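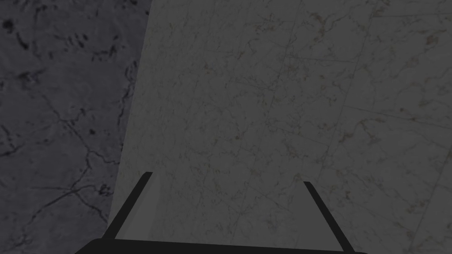
# Sending your Grade 12 transcript to Plorkaddale College

Plorkaddale makes conditional offers on your mid-year marks and confirms them once it has your final transcript. Your school doesn't send the transcript unless you ask for it. You do that through Stululano, the records site used by the district, and you can do it before your final marks are in.

## Before you start

You'll need:

- your student number (top right of any report card)
- your Plorkaddale applicant number, which starts with a P
- an email address you'll still have after graduation – school accounts are shut off in August
- a credit or debit card if you want paper copies

If you've changed your legal name since Grade 10, see the guidance office first. The name on the transcript has to match the name on your application, and a mismatch can't be fixed from the website.

## Request the transcript

1. Log in to Stululano and open **My Records**.
2. Choose **Send a transcript**, then **Post-secondary**.
3. Search for Plorkaddale. There are two listings, one for the college and one for its continuing education centre. Pick the college.
4. Enter your applicant number without spaces.
5. Under **When to send**, choose **Hold for final marks**. If you choose **Send now**, the college gets your interim marks again and your offer stays conditional.
6. Read the consent page, type your full name and click **Submit**.

You should get a confirmation email within the hour. Save it. If it isn't in your inbox or your junk folder, go back to **My Records** and look at the status column. "Draft" means you missed the consent page.

Electronic transcripts are free. Paper copies are $2 each and are mailed in a sealed envelope. Don't open one you plan to hand in yourself, as the college will only take it sealed.
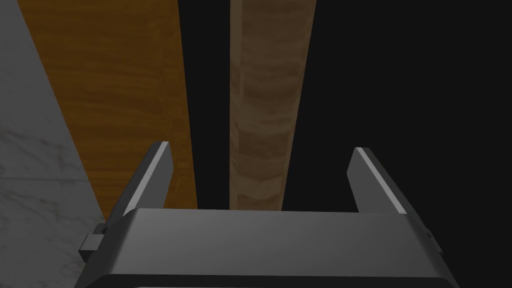
## Check your marks when they're posted

Final marks show up in Stululano before the held transcripts go out, so there's a short window to catch mistakes. Look for:

- courses you took online or in summer school that aren't listed
- a course marked "in progress" that you've finished
- a missing English mark

Most Plorkaddale certificate programs ask for at least 60 per cent in Grade 12 English. Some diploma programs ask for more, and the number in your offer letter is the one that counts. If you're below it, phone admissions before you do anything else. They can often move you into an upgrading course for the fall term and keep your seat.

If a mark looks wrong, email the teacher and copy the guidance office. Put your student number and the course code in the subject line. The office is open through the first part of the summer, mornings only, and closed on Wednesday.

## Pay the deposit

Sending a transcript doesn't accept the offer. You still have to log in to the Plorkaddale applicant page, click **Accept** and pay the $54 deposit, which comes off your first term's tuition.

Students with a Queiroz Bursary don't pay the deposit. Enter the bursary number from your award letter in the box marked **Sponsor** and the balance will change to zero after a day or so.

## If you graduated from another school

Students who moved here from the Plalon district partway through high school may need a second transcript from there. Plalon doesn't use Stululano. Print the request form from its website, sign it and mail or fax it in, and allow extra time – the requests are processed by hand.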